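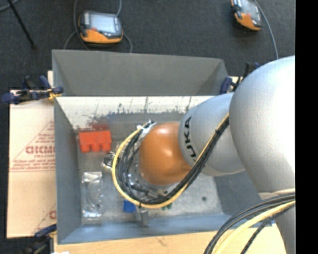

Page last changed: February

Chapter 8: Where the Examples Come From

Every learning system begins as somebody's tedious afternoon. The papers prefer to begin later, once there is a graph.

This chapter is about the afternoon. We follow the bin-picking set gathered at Peltcombe, where a KUKA arm reached into a grey metal bin and tried to come out holding something. The bin was clamped down. Anything that can slide will slide, usually at attempt 500, and then you own two small datasets that disagree about where the walls are.

The full set holds 607 attempts. Failures are labelled as carefully as successes, a habit the Stukine group dropped to save time and then spent a winter picking up again.

Choose objects that annoy you. Solid blocks in bright colours flatter any gripper. Clear plastic and shiny tangled metal do not - they throw back glare, and the system has to learn from that too.

Before reading on, write down 3 things you would put in your own bin. Keep the list. Section 8.1 will be rude about it.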